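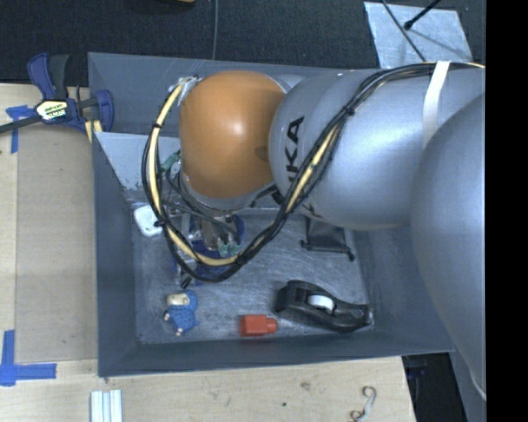

10th March — bin clearing, second block

Set up as before: grey bin clamped to the table at the far left corner, cardboard down beside it with blue tape at the corners. Mixed household bits for the picks. The doll, the tape dispenser, the little red-orange bottle, the white rounded-square thing, the black flat pouch. Same job a ten-year-old is told to do before tea, so I still think it's the fair test, whatever the Pleretti people say about "structured domestic subtasks".

Block of 40 attempts. Scored the new way (lifted clear of the rim and held until the arm stops, no credit for dragging). Results are in the shared sheet under Traletik-2, don't use the January tab, the columns are shifted.

Notes while I remember:

- Tape dispenser is still the worst. It goes for the roll, every time, and the roll turns. A person picks it up by the fat end without thinking. I'd like to see one planner that prefers the fat end for any reason other than luck.
- Doll fine from the middle, poor against the wall. The sloping sides push the tip off line and then it tries again in the same place. And again. Stopped it by hand twice.
- Bottle on its side is all right if it lies across the bin. Pointing at the front wall, not so good.
- Black pouch on a dark-ish floor — vision lost it more than once. Somebody will say lighting. It was lighting last time too.
- Cable loop hangs low when the wrist comes over to the left. I want it tied up higher before we do anything near that wall, it's going to shift an object one of these days and we'll log it as a pick error. The diagonal run across the arm is OK, leave that.

Speed: slow. I cleared the same bin by hand between runs to reset it and never once had to wait for myself to plan. If we're going to put "tidying" in the title of the Hinojosa write-up I'd want at least a table with a human in it. We have 1,001 logged picks now and I can't find a single run where it emptied a full bin unattended. Individual picks look good on a slide. An empty bin is what you'd pay for.

Prodeler sent their demo reel again. Nearly 258 seconds of socks, all the same size, all laid flat on a white table. Not impressed. Would like to know who laid them flat.

To be fair to our lot, recovery after a dropped object is better than it was. It looks again before going back in, which it didn't do in the winter. I'd call that the one real gain from the retrain. The rest I'd call noise until the next block says otherwise.

To do:

- shorten cable loop, check the ties while up there
- check clamp is tight before each block and write it down
- rerun dispenser only, starting pose rotated, no other objects in the bin
- ask for the wall-contact threshold to be logged — guessing at it from the motor currents is daft
- sweep grit out of the bin before the next block

Leaving the thresholds as they are overnight. Please don't "just tweak" anything before I've copied the config off.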